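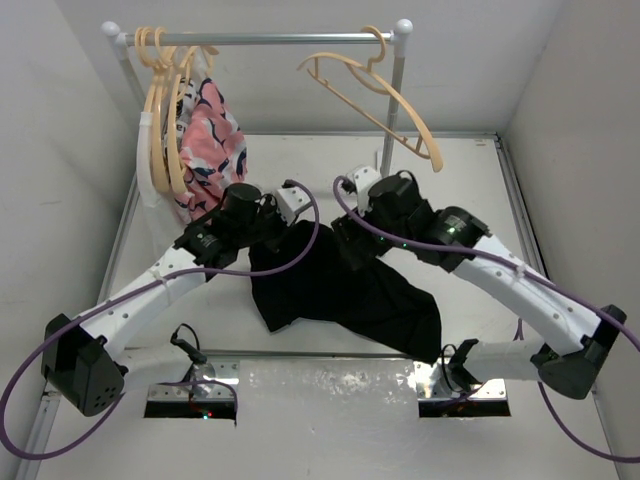

Enregistrer une interview quand on est tout seul : ma méthode

Quand j'ai commencé mon petit documentaire sur les ateliers de reliure de Plornska, je faisais tout moi-même : l'image, le son, les questions, le café. Et j'ai raté ma première interview en beauté ! Le son était inutilisable, il y avait un frigo derrière la cloison... Depuis, j'ai une routine, et comme on me la demande souvent par mail, je la mets ici.

Avant de partir

Je téléphone toujours à la personne. Un vrai coup de fil, vingt minutes s'il le faut, mais sans jamais poser les questions importantes (si elle vous raconte sa meilleure histoire au téléphone, elle vous dira « comme je vous l'expliquais » devant la caméra, et c'est fichu au montage). Je prépare quatre grands thèmes sur une fiche, pas de questions rédigées.

Sur place

Commencez par écouter la pièce. Fermez les yeux, ne parlez plus. Ventilation, horloge, néon : tout ce qui peut s'éteindre, on l'éteint. Pour le frigo, je laisse mes clés de voiture dedans, comme ça impossible de repartir sans le rallumer.

Installez ensuite la chaise le plus loin possible du mur, la fenêtre de côté. Le micro-cravate se fixe à une main sous le menton, et je double avec un enregistreur posé hors champ. Réglez les niveaux pendant que la personne raconte son petit déjeuner, et gardez de la marge pour les rires !

Enregistrez aussi 30 secondes de silence avant que tout le monde se lève. Ça paraît long, les gens se regardent bizarrement, mais vous en aurez besoin pour boucher les trous.

Pendant l'entretien

Demandez à la personne de reprendre votre question dans sa réponse. Avec Akihiko Honda, le relieur qui ouvre mon film, j'ai dû le rappeler deux fois, puis c'est venu tout seul. Et taisez-vous ! Je hoche la tête, je souris, je me mords la langue. Les plus belles phrases arrivent souvent après un blanc, quand on croit que c'est fini.

Au retour

Copie sur deux disques le soir même, avant de manger. Je nomme les fichiers par lieu, personne et numéro de prise, puis je réécoute tout avec un carnet en notant les minutages. En février, j'ai voulu sauter cette étape et j'ai passé une nuit entière à chercher une phrase sur la colle de peau. Elle était dans la prise 4, juste après une quinte de toux.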